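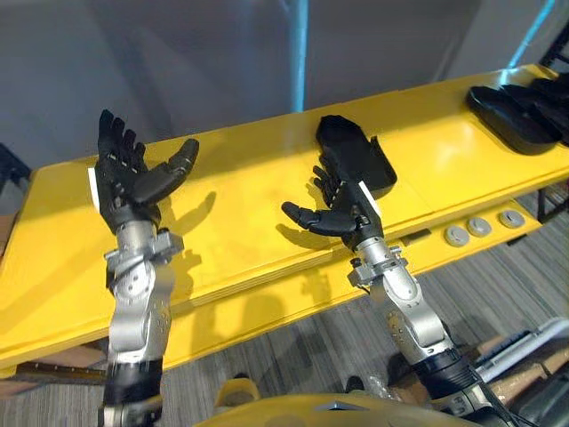
Long yellow table

2 min read

Hi all – the Kolstead seed swap is on again, and I'm thrilled! Bring beans, squash, anything you saved in January.
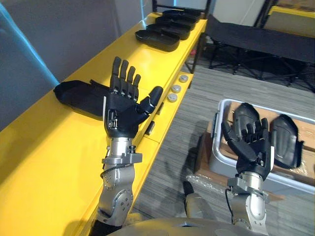 Hiếu Nông

> Will there be any Brovell peppers this year?
> I missed out last time.

Yes!! I have 30 packets set aside, and they sprouted like mad for me – start them indoors and keep them warm.
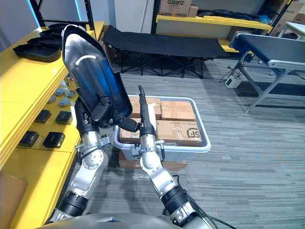 SWAPS & SEEDS

Label your envelopes, please, with the year too. I can't wait to see what you've all grown.

Hiếu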